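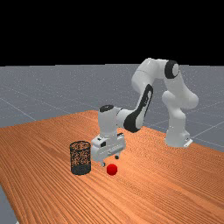

Ball and bin cell in the sim, gripper over the ball

pipkin_rig wrote:
Setting up the ball-into-bin cell in Gidey before we touch the real arm. Table, arm, red ball, mesh bin, that's the lot. Trouble is the fingers. On the way down the left one clips the side of the ball and it rolls off towards the bin. Run 2428 was the last one I bothered saving. Have tried slower approach, no differnce. Anyone?

mossop wrote:
Left finger looks very close to it in your pic. Is your tool centre point set at the fingertips or still at the wrist flange? Mine was on the flange for weeks.

pipkin_rig wrote:
Fingertips. Checked twice.

tallow77 wrote:
Move the bin. Far too near the ball, you've no room to come in from that side. I'd start there before fiddling with offsets.

mossop wrote:
Disagree – bin isn't what he's hitting. Shifting it just hides the fault and then it bites on the real table.

tallow77 wrote:
Never said it was the cause. Said he's got no room. Different thing

Kirsty Marsden wrote:
Had the same on our Prokgate cell in April. Look at the ball's collision shape, not the one you see. Ours was faceted and it kicked sideways off a flat every time a finger brushed it. Swapped for a plain sphere, added a bit of rolling friction, sorted. Also open the fingers fully BEFORE the last drop, ours were still opening on the way down.

pipkin_rig wrote:
Ball is faceted yes. Will swap it tonight. Fingers open at the hover point, or they're meant to

Kirsty Marsden wrote:
Put a wait in and check. And shift the grasp 4 mm to the right while you're in there, you want the same gap both sides.

mossop wrote:
4 is a guess though. Measure it.

Kirsty Marsden wrote:
Course it's a guess, it's somewhere to start.

pipkin_rig wrote:
Right. Sphere in, wait in, 3 mm over in the end. 13 runs and the ball stays put till the fingers close. One drop caught the bin rim so I've moved the bin back a touch as well – happy now tallow?

tallow77 wrote:
Very

mossop wrote:
Put the friction value up when you get a sec, want to try it on mine

Contact the moderators | © Netier Forums | Back to top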